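Folding and Storing Large Dark Textiles at Home

Reading time: 4 minutes

Throws, blankets, curtain panels and heavy table covers are among the most awkward items in the household to fold. They are too wide for most tables, they gather lint from the floor, and a crease set in carelessly may remain visible for months. The following guidance has been prepared by the Iltdale Household Advice Service for residents who store such items between seasons. It replaces the leaflet issued in March.

Choosing a surface

A made bed is the most suitable folding surface in the majority of homes. It is wide and clean, and it stands at a height that allows most people to work without stooping for long. The duvet should be pulled straight and smoothed from the centre outwards before work begins. Pillows should be moved to a chair.

Dark cloth is best folded on a lighter or patterned cover. The edges of a black or deep green textile are difficult to see against navy bedding, and an uneven fold may go unnoticed until the item is on the shelf. Where only dark bedding is available, a pale sheet may be spread over it first.

Before folding

Shake the item outdoors, or over a bath if there is no garden. Check both faces under good light and remove hairs and lint with a damp rubber glove, drawn in one direction only. Any item that has been washed should be completely dry. Thick hems hold moisture longer than the body of the cloth and should be felt between finger and thumb along their whole length.

Labels should be read at this stage. Wool and wool blends should not be stored in sealed plastic.

Folding

Lay the cloth out with its longest edge parallel to the head of the bed. Bring the two short sides together and align the corners before touching the middle. Once the corners agree, smooth the cloth towards the fold with the flat of the hand. Pulling at the edge stretches the weave and produces the slanted hem often seen on older curtains.

For very large items, it is preferable to fold both sides inwards so that they meet at a central line. Two panels of equal width are formed, and the bundle may afterwards be closed along that line like a book. The top edge should be checked for straightness before the final fold is made.

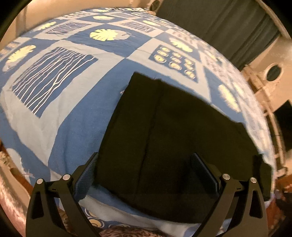 Dark cloth on a patchwork duvet cover, with a line down the centre and a straight top edge.

Corners that slip down at the side should be lifted and laid back in place before the next fold is made. A corner trapped out of line at this point will be carried through every layer that follows – and the finished bundle will not stack.

Two people may share the work where the item is heavy. Each should hold one end, and one person only should give the instructions. Our adviser Aurelio Mendoza recommends that the person nearer the door does the walking, while the other stands still and keeps the tension even.

Storing

Shelves are preferable to drawers for anything thick. Place the rounded fold towards the front, so that a single item can be drawn out without disturbing the rest. Heavier pieces go at the bottom. A stack should not exceed 20 cm in height; beyond this, the lowest item becomes firmly creased.

Cotton storage bags are suitable for long periods. The Ernitz bag and the larger Jang bag have both been used in our demonstration flat and close without a zip, which avoids snagging. An old pillowcase serves equally well for a single throw. Write the contents on a card and pin it to the outside – dark items look much alike once they are folded.

Stored textiles should be taken out and refolded along different lines twice a year. Sprigs of lavender or blocks of cedar may be placed nearby, though not directly against the cloth, as the oils can leave a mark.

Removing a crease

Light creases usually fall out if the item is hung over a wide rail overnight. For stubborn lines, hold a steam iron just above the surface and allow the steam to pass through. Pressing dark fabric directly is inclined to leave a shine. If direct pressing cannot be avoided, work on the reverse side and use a dry cotton cloth between the iron and the textile.

Printed copies of this guidance may be collected from the Zestska reading room during opening hours. Page last reviewed on December 16, 2025.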